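Re: [tissueculture] browning in walnut nodal explants

On 2nd March the Vedstead lab wrote:
> We are losing nearly all our nodal explants to browning in the
> first week. Material is from field trees, cultivar Mestovero. Medium
> is DKW with BAP, agar, full light from day one. Tried charcoal,
> shoots just sat there and did nothing. Has anyone got walnut going
> without it? Also is it worth waiting for the May flush?

Quick answer, between two hood sessions so excuse typos.

Drop the charcoal. It takes up your BAP along with the phenolics, so no surprise the shoots sit. We had the same at Darkden with the Lai selections.

What works for us:

Dark for the first 7 days, then low light. Biggest single difference.

Transfer early and often. Every 3 days at the start, fresh spot in the same jar is fine if you're short of medium. Tedious yes.

Cut under sterile water w/ ascorbic and citric acid, don't let the ends dry out. New blade more often than you think, a ragged cut bleeds much worse.

PVP in the medium - mixed results, wouldnt bother till you've done the rest.

And yes wait for May if you can. Field wood this early is a pain, browning and contamination both. Or force cut branches indoors and use the soft new shoots, we got 40 clean explants that way last year from a single tree. Greenhouse stock plants better still, if anybody gives you the bench space.

What gelling agent, btw? You say agar but which grade? We saw more vitrification after swiching to gellan, less browning though.

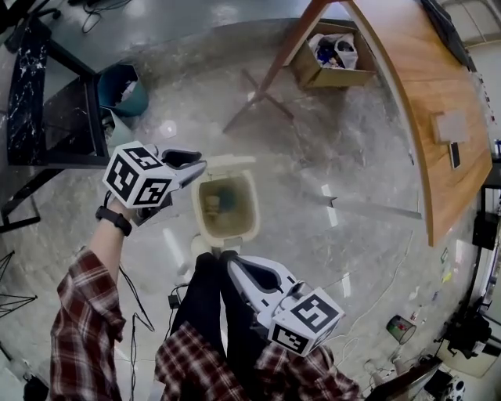 Also check your BAP stock, how old is it? Ours had been in the fridge for ages and a fresh batch helped. Will send the full transfer schedule when I find the file.

Darkden culture room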